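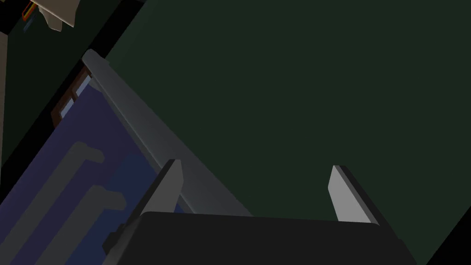 Demonstrators wanted for remote control sessions, Helmy project

Clesto is looking for 8 people to steer a simulated robot gripper through household tasks by hand controller. Sessions start in April at our Zirau site and are paid per session, whether or not the task gets done.

You may have read that robots now learn any chore after watching it a few times. We have not seen it. In our last round we recorded 242 demonstrations and threw out 92 of them, mostly for long pauses and for people giving up halfway and starting again. What the software learned from the remainder was patchy. We want to know how much of that is down to the software and how much to the way we ask people to show it things, and we are not promising anybody a helpful robot at the end.

What you would do

You sit at a screen with a controller in each hand and move the gripper: reach, close, lift, put down. Much of the time you work from the gripper's own view, and judging distance from it is harder than most people expect. Large flat surfaces are the worst for this. 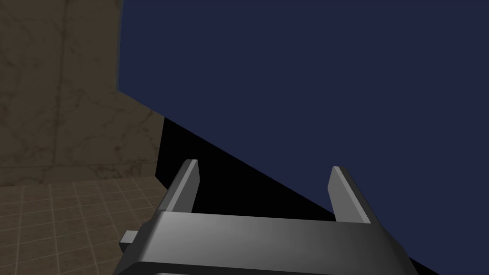 Gripper view in the simulator, fingers open in front of a dark blue surface.

Each session lasts two hours with a break. Expect some 200 short attempts over the whole run, many of them the same task again. It is dull in places. If you think a task is badly set up, say so on the form; we read those.

Who can apply

Anyone over 18 who can use both hands and sit at a screen for the length of a session. No robotics background needed. Regular gamers are welcome but have not done noticeably better so far. If you took part in the Trimov trial, please do not apply, as we need people new to the controllers.

What we keep

Controller movements, the simulator recording and your form. We do not film you. You can withdraw your recordings until the end of your last session.

To apply, fill in the form at the Clesto front desk or ask for it by email. Introductory sessions are on Wednesday at 5.30 pm.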